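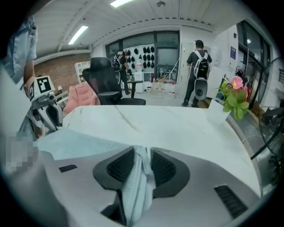
Week 4 notes: How a complaint gets lost

Reading for this session was the Fluren packet, pages 13 to 30. Those of you who read only the executive summary have had the same experience as the Fluren board.

We left off with the open-door policy. Every workplace has one, and the door is usually at the end of a corridor past the desk of the person you want to complain about. Mihret Kahsay's term for this is "formal access": the route exists on paper, and using it costs more than most people can spend. Please learn the term. It will come up again in April.

1. The first conversation

Most complaints of harassment start as a remark to a coworker, often with a laugh attached. The coworker then does one of a few things: changes the subject, offers a theory about what he probably meant, or asks a question. Only the last keeps the matter alive. Waldemar Domański calls the second response "volunteering for the defense," and in the Beler interviews it was much the most popular.

Note that the person listening isn't being asked to decide anything. They can say "do you want to tell me what happened?" and then be quiet, a skill this department has yet to master at meetings.

2. Writing it down

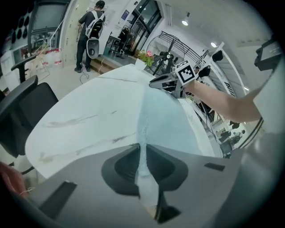 A witness statement should record what the witness saw and heard, in that order if possible, and leave the conclusions to whoever is paid to draw them. This is harder than it sounds. Statements in the Tesfamariam file are full of "he was obviously joking" and "she seemed fine with it," which tell us plenty about the witness. Practice on something dull. A bare forearm reaches in from the right over a white table with grey veining: you may write exactly that. You may not write that the arm was friendly, impatient or only trying to help. Now apply the same restraint to an arm at an office party, and watch how quickly the adverbs come back.

Get it down the same day. Use the person's own words, including the ugly ones. Asterisks are for newspapers.

3. What the institution does next

At Drusov the complaint form had 17 fields, one of them for the complainant's parking permit number. There was no box for "what would you like to happen?"
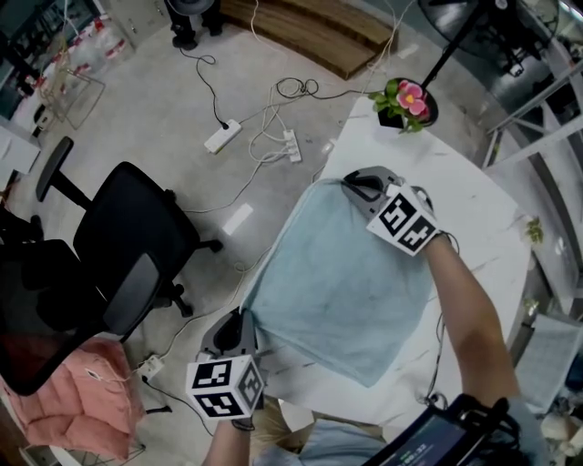

Hui-mei Leung reads that form as a filter, and I agree with her, though Fuad Dinsa makes a fair case for plain incompetence (see his reply in the packet). The two explanations feel very much the same from the chair where you fill in the form.

For next time: Eldana Tufa on retaliation, chapter 2 only. One page of response, and please put your name on it.

Filed under: Course Notes, Gender & Work, Handouts
Questions about the reading: use the contact form | © Course authors, all rights reserved | Back to top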